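Thread on the Udivum river crossing, now that the drilling rig for the Todden gas pipeline is on the north bank. I've had a lot of the same questions this week, so I'll take them in order.

The pipe goes under the river by horizontal directional drilling. Small pilot hole first, then successive reaming passes to open it up, then the welded string is pulled back through in one go. No trench in the riverbed and no cofferdam.

Entry point is on the north bank, set back from the water behind the flood bank. Exit is in the rough pasture south of the old ferry road. The drilled length is 400 metres. The rest of the Udivum section is ordinary open-cut trench.

Why not hang it off the road bridge? Mockus looked at this at the route stage. The bridge deck has no spare load allowance for a steel line plus supports, and expansion movement at the abutments would need a loop on each side. The drilled option was cheaper to inspect as well.

Geology: stiff clay for most of the bore, with a gravel band near the south side. Gravel is the awkward part. It doesn't hold a hole well and drilling fluid can escape into it. Steel casing will be driven through the band from the exit side before the pilot gets there.
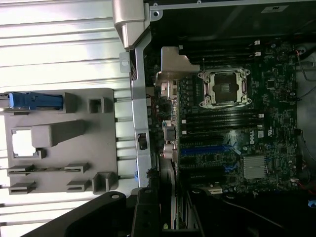

On drilling fluid. It is bentonite clay and water. It carries cuttings back to the surface and supports the bore wall. Returns are pumped to a recycling unit, solids are screened out and the fluid goes round again.

If fluid breaks out at the surface it is called a frac-out. The control is annular pressure, measured behind the drill head and compared with a calculated limit for each depth. If the reading reaches the limit, pumping stops. Clarnus has the drilling contract and has to log every stop – the logs go to the river authority each Friday.

Pullback is planned for November. The string is being welded up in the pasture now, laid out on rollers. Every weld gets ultrasonic testing, then the joint coating goes on, then a holiday test to find pinholes in the coating. "Holiday" is the trade word for a gap. It has nothing to do with leave.

Once pulling starts it carries on through the night. Leaving a string stationary in the bore lets the fluid gel and raises the load needed to get it moving again. Expect lighting and generator noise on the south bank for up to 9 hours.

Traffic: the ferry road is down to one lane with signals past the site entrance. The 221 bus still runs but skips the stop by the pumping station. Walkers can use the flood bank path as normal.

Sirkka Kokkonen asked whether the line will be tested after pullback as well as before. Yes. Hydrostatic test both times, the second one to show the pull hasn't damaged anything. Test water is tankered away and none of it goes into the river.

Drawing 232 in the planning file has the bore profile, with depth below bed marked. It is the one to read if you only open one of them.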